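Placemat

A placemat, or table mat, is a flat piece of material laid on a table at one person's place, under the plate and usually the cutlery. It is sold as protection for the table and as decoration. How well it does the first job depends heavily on what it is made of, and the claims made for it are often larger than the evidence behind them.

Origins

Popular accounts trace the placemat to medieval trenchers, to monastery tables, or to small linen cloths carried by sailors. None of these stories is well supported. Household inventories do list small cloths for use at table, but the wording is loose, and the same term may cover a napkin, a tray cloth or a runner. What can be said with more confidence is that individual mats became common when full tablecloths began to seem like too much laundry for an ordinary meal. Writers on table manners then supplied rules for them after the fact, and many of those rules contradict one another.

Materials

Placemats are made from cotton, linen, jute, rush, cork, felt, paper, silicone, coated board and woven plastic yarn. Woven mats may be plain, checked, striped or a mixture, and the pattern may come from the weave itself or be printed on top.

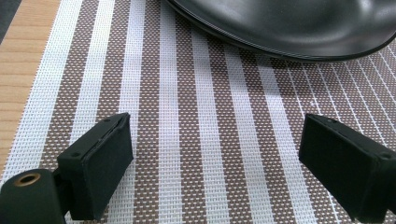

Woven placemat with white stripes and brown-and-white checked bands.

The word "woven" on a label says little. It describes how the mat is put together and leaves open what the yarn is, how tightly it is packed and whether the back has been coated. Two mats that look alike in a store can behave very differently under a hot bowl. "Natural" is looser still, and has been used for mats in which a plant fiber makes up only the outer face.

Heat protection

The most repeated claim is that a placemat keeps hot dishes from marking the table. Thick cork and felt do slow the passage of heat. Thin mats do so only a little, and an open weave leaves gaps through which steam can reach the finish. White rings on lacquered wood are often found under mats as well as beside them, and trapped moisture is a likely cause.

Product ratings are of limited help. The Kerkano range, for instance, is advertised as safe "for serving dishes", with no temperature and no time given. Skeko prints a time limit of 15 minutes on its packaging but does not say how hot the dish was at the start.
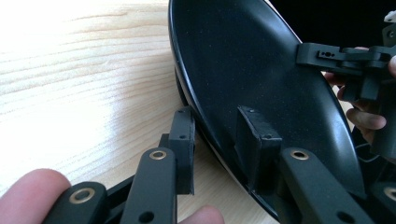 A fair test would need to state both, along with the weight of the dish and the kind of finish beneath it. Very few sellers do this. Careful households tend to treat the placemat as a guard against crumbs and scratches, and use a trivet for anything straight from the stove or oven.

Size and placement

There is no agreed standard size. Most rectangular mats are wide enough for a dinner plate with a fork and knife beside it, though round and oval mats often leave the cutlery on bare wood. Etiquette guides commonly ask for the mat to be set square to the table edge with a small gap in front. The usual explanation, that the gap keeps sleeves from dragging the mat, may be true but seems to have been copied from guide to guide without anyone checking.

Sets are normally sold in fours or sixes. The Beaulieu catalog lists sets of 4 and of 7, the last said to include a spare. Whether a spare is useful depends on the dye, as a mat kept in a drawer will stop matching the rest once they have faded.
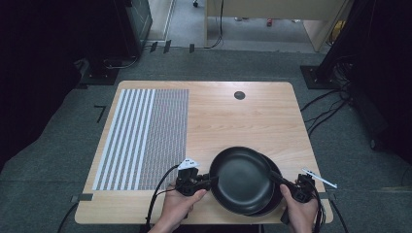
Care and lifespan

Cotton and linen mats can generally be machine washed, though they shrink, and the shrinkage is seldom even. Coated and plastic mats are wiped down. Rush and jute mats are often labeled "wipe clean", which is hopeful -- oil gets into the fibers and stays there.

Figures for lifespan should be read with caution. Clandska states that its woven line lasts through 20 washes "without visible change", but the company ran the trial itself and does not explain who judged the change or under what light. Edges usually fail before the middle does, and a bound or stitched edge is a better sign of a long-lasting mat than the price.

Collecting

Printed paper placemats from diners and motels are collected on a small scale. Prices quoted online are mostly asking prices, and there is little record of what buyers have paid.

See also: Coaster; Table runner; Tablecloth; Trivet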